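Blog > Teacher Life > Classroom Odds and Ends

I have been putting off this post about my reading corner because I wanted it finished first. It isn't finished, but school gets closer every day and I would like to have something written down before the meetings start.

Last year my second graders had a rug, two bookcases and a bin of books nobody could put back in order. I sorted by reading level, which made sense to me and to no one who was seven. By February the bin was mostly dinosaurs and one atlas. Brittany Bergeron across the hall sorts hers by topic, with a colored dot on the spine, and her kids put books away without being asked. So I am copying her.

I have 694 books at last check. More than 300 came from Huguette Beaudoin when she retired, and they are in good shape apart from the tape on the spines. I peeled off her old labels first, then put on the dots. Animals are green, jokes and riddles are orange, and chapter books are purple. I ran out of purple and had to wait for more, so there is still a stack on my dining table.

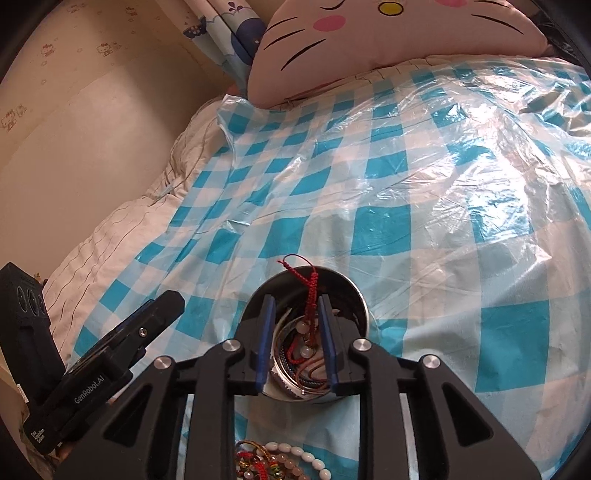
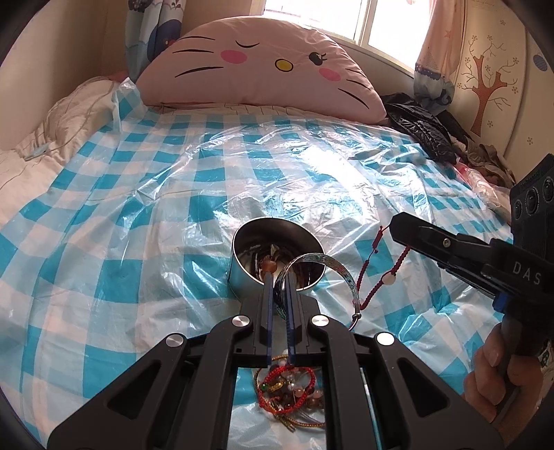

The seating is the part I keep changing my mind about. Beanbags leak, and the chairs I had were too tall for half the class. What I want is a few big floor cushions, something on the order of that pink cat pillow with the wink, which is large enough to lean on and has a face a kid would pick on purpose. I would need covers that zip off. I found plain ones at Beaulieu and may sew the faces on myself – felt for the cheeks and nose, black thread for the eyes.

Rules for the corner will be short. Four kids at a time, shoes off, and the book goes back to its dot before you pick another. I wrote a longer list last August and never looked at it again.

I am also dropping the paper checkout cards. Sheldon Lévesque, who teaches third, lets his kids keep a book in their desk until it's done and says he loses about as many as I did with the cards. I will try it until winter break.

Still to do: the purple dots, a lamp that doesn't buzz, and a sign for the bookcase. If you have a sign you like, link it in the comments and I'll come by and look.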